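Soft touch: a fortnight with two hand-held grippers

At the Dendska workshop, the hardest thing to pick up is whatever lies flat on the table
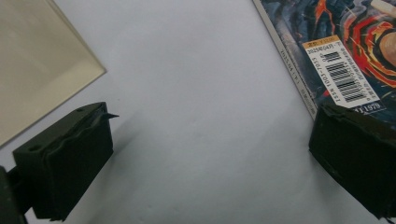 Why are thin, flat things so hard for a two-fingered gripper to pick up?
A gripper with two fingers needs a side to press on, and a thin sheet lying on a table hardly has one. The fingers have to get under an edge, or drag the sheet until part of it sticks out over the side of the table.

I had read all that before I went, and I still thought I'd manage it first time. I'm good with my hands! I can hang a door. I sat down at Dendska's long bench, squeezed the handle of a gripper called the Kiltel and pushed a magazine gently across the table for what felt like most of the morning.

Svitlana Sirko let me get on with it. She runs the trials at Dendska, and she has the patience of someone who has watched a lot of visitors do the same thing. "You're trying to grab it," she said eventually. "Lean on it first. Let the pad do something."

The pads are what I had come to see. The Kiltel's fingers are chunky blocks of dark green, so dark they look black until the light catches them, and they crease as they bend. They are fat, too. My first thought was that they'd be hopeless with anything smaller than a grapefruit. But if you come down at a slant and roll your wrist, the pad drags at the cover, the cover bows up a little, and suddenly there's an edge to pinch. When I got it right I let out a noise that I'm told could be heard in the corridor.

The other gripper on test was the Olto, which has thin, stiff fingers and feels far more precise in the hand. With a pen, a key or a small box it was a joy from the start. I'd have taken it home there and then. On glossy paper it was another story: the tips skated over the cover, and if I pressed harder they left a dent in it.

Sirko's team had been through 1,026 attempts with the pair before I arrived, all by hand, all written up on the same form. The form is a lovely bit of work in itself. It has a box for the object, a box for how it was lying, and a long blank space headed "what it felt like", and people really fill it in. "Like picking up a coin in mittens," says one. Another just says "ugh, shiny".

I added 59 attempts of my own. My notes for the first dozen are mostly swearing, but after that they get more useful. The Olto lets you see what you're doing, and I kept forgetting how much that matters. The Kiltel's bulk hides the very spot you're aiming for, so you learn to line up from further back and trust it on the way down. Its grip is forgiving, though, and being a bit crooked seldom cost me anything. With the Olto, crooked meant starting again.

Then there is the handle. After roughly an hour with the Kiltel my thumb ached, and I wasn't alone in this: the Yurchenko handle, a longer grip with a softer trigger, was already clamped in a vice at the end of the bench waiting for its first run. Sirko wants to fit it to both grippers before October. A tired hand squeezes late, she told me, and a late squeeze on the form looks just like a bad finger.

I asked which she would choose if she could keep only one. She picked up the Kiltel, put it down, picked up the Olto and asked what was for lunch.

For my part, I'd have the Olto for a drawer full of odds and ends and the Kiltel for post, fruit, packets of crisps and anything I was afraid of marking. I'd also like another go at a loose sheet of paper. My score on that one stands at nil with either, and Sirko has promised to leave a sheet out for me next time.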